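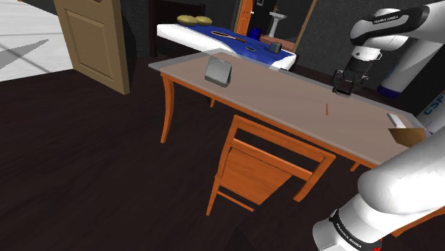

Pristum is a motion planning and task sequencing package for robot manipulators working in furnished indoor environments. It accepts a scene model, a robot description and a goal condition, and returns a time-stamped joint trajectory with gripper commands. Development tests are run in simulated household rooms, where a single arm marked FRANKA EMIKA may be placed beside a table with a chair in front of it and a bed beyond. In such a layout the chair back and table edge are handled as fixed obstacles, while small items on the tabletop, such as a thin upright orange stick, can be assigned as grasp targets.

Architecture

The package consists of a scene server, a planner and an execution monitor. The scene server stores each object as a convex decomposition with a pose and a contact flag. Objects whose flag is unset are excluded from grasp generation but remain in collision checking. The planner grows two trees in joint space, one from the current configuration and one from each inverse kinematics solution of the goal pose. A shortcut pass follows, then time parameterization under velocity and acceleration limits.

The execution monitor compares commanded and measured joint positions at each control cycle. If the error on any joint exceeds its threshold, the trajectory is halted and the planner is called again from the measured state. The default limit is 8 replanning attempts per task.

Collision checking

Pairs of links that can never touch are removed when the robot description is loaded. The remaining pairs go through a bounding volume test before the exact distance query. Thin objects are padded, as the edge interpolation step could otherwise pass over them.

History

Pristum was written by Keerthana Varghese and Ilango Panicker as an internal tool at Dolico. The first public release, dated 7/19/24, replaced the earlier Kazemi scene format with a plain text one. A converter is included, though it drops joint friction values. The regression suite contains 566 planning problems.

See also

Plellberg (trajectory library)
Inverse kinematics
Collision detection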